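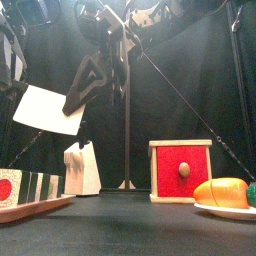 One white card, over the table

January 27, 2019

Ok so thank you notes. I owe a pile of them and it's nearly February. The move was in September. I know.

Quick update for anyone still reading this thing. House is fine. Boiler is fine. The back bedroom in Drisside is still full of boxes and I've stopped looking in there. Knee better, thanks for asking, back up to the Kuusisto trail as far as the second gate.

Anyway the notes. Bought a box of plain cards at Seltley, 30 to a pack, plus stamps. Sat down Friday night with tea and the good pen and wrote four. Four! Then I got stuck on what to say to Josée Zacharias, who drove the van all the way from Kolen, 336 miles, and then stayed to put the bed together. How do you fit that on a card. Wrote "thanks for everything" and hated it. Tore it up. Started again with the bit about the gas station sandwich and it went much better.

So that's my one tip I guess - start with the sandwich. Some small dumb thing you both remember. The thank you part sort of writes itself after.

Other things I've worked out. Don't write them in order of guilt, you will do the worst one first and quit. Do a couple easy ones, then a hard one, then go to bed. And no apologizing for more than one line. My aunt once sent me a card that was all sorry and I had no idea what she was thanking me for, think it was a casserole dish.

Also addresses. Mine are in about three diferent places, an old phone, a book with no cover, the backs of envelopes. Spent longer on that than the writing. Still missing the neighbors on the corner, if you're reading this please text me your house number.

Nine done now. More tonight if the pen holds out. Soup's on, got to go - will do the book list next week, promise, I've finished two and given up on teh long one.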